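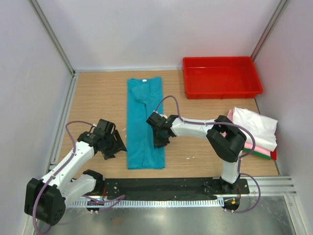

Teal-blue garment, folded lengthwise, and a red tray.

Milusska Winter Trails: data card

Version 3, updated November 24, 2019
Maintained by Selim Aksoy

Milusska is a small collection of records on marked cross-country and snowshoe trails in the hills between Aydoğan and Urari. It was made for people who prepare trail maps or holiday guides and who need the same facts written in the same way for every trail.

What is included

The file trails.csv has one row for each trail. The columns are the name, the starting point, the length in kilometres, the total climb in metres and the grade. There are 4 grades, from 1 (flat, suitable for children) to 4 (steep, only with a guide). The file huts.csv lists 7 huts where it is possible to sleep or to buy a hot meal.

How the data was collected

The lengths were measured on foot in September, before the snow. In winter the track can differ from the summer path by up to 100 metres, mostly near the Vuronano stream, where the bridge is closed after the first heavy snow.

Known problems

Opening times of the huts are missing for Urari. Two trails have the same name, so please use the trail number when you join the files. The grades were given by one person and others may judge them differently.

Use

You may copy and change the files if you mention Milusska as the source. Please do not use them for avalanche warnings. Corrections can be sent to the maintainer with the trail number in the subject line.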